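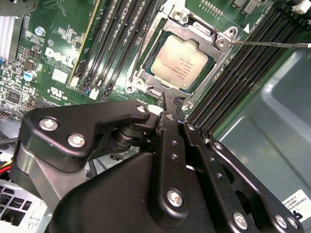 Welcome to the Hornwood repair bench questions page! We get a lot of mail about swapping the processor in an older office computer, so we've gathered the answers in one place for you. Most people write to us about the metal frame that holds the chip down, and we do understand — it looks a bit fierce the first time you meet it. On a green Dell board like this one, it's a silver frame with screws at its corners, and the chip sits inside with a few lines of small print on its lid. Copy those lines down before you do anything else, as they'll be hidden again once the cooler goes back on.

Do I need to take the whole board out of the case?
Usually you don't, and we'd encourage you to leave it where it is if you can reach the socket comfortably. Lay the case on its side on a table with good light, unplug everything, and give yourself an evening without interruptions.

Which screwdriver should I use?
One that fits the screw snugly, please! We've had more trouble from worn tips than from anything else. The Luveck set we sell has a long, slim shaft that's handy when there are memory slots close by.

Can I touch the top of the chip?
A clean fingertip on the lid won't hurt it, though you'll want to wipe it before adding fresh paste. The underside is another matter — hold the chip by its edges and keep well away from the contacts.

How do I know which way round it goes?
Look for the small marking at one corner of the chip and match it to the one on the socket. It should settle in under its own weight. If it doesn't, lift it out and try again, and never press.

Can I bring my computer to you instead?
Of course, and you'd be very welcome. The bench at our Cledeck shop is open on Wednesday from 2 to 5.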